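Starnel Rentals – Room Safety Check, Harport building
Room 232, balcony side. Date of check: Jun 5, 2020

Floor and walking path – NEEDS ACTION
Cables are lying together in a tangle on the floor. Please lead them along the wall and fix them with clips. The same remark was written in April.

Rug – OK
Thick and fluffy. I did not find a raised corner, but the anti-slip mat under it should be changed this year.

Storage – NEEDS ACTION
Cardboard box is open and its flaps stick out to the sides. Close it or move it to the shelf.

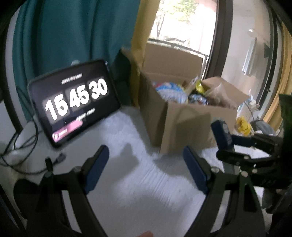
Item 3: open box on the rug, glass and balcony railing behind.

Curtains – OK WITH COMMENT
The yellowish curtain hangs beside the glass. Keep the box away from it, so that nobody steps on the cloth when going out.

Balcony railing – OK
I pushed by hand at four points, no movement. Height is 1,115 mm.

Tablet with clock – OK
It stands on the rug. Better place is a table – a person can step on it at night.

Smoke alarm – OK
Test button works. Battery to be replaced at next visit.

Open points must be closed in 20 days. Report no. 473.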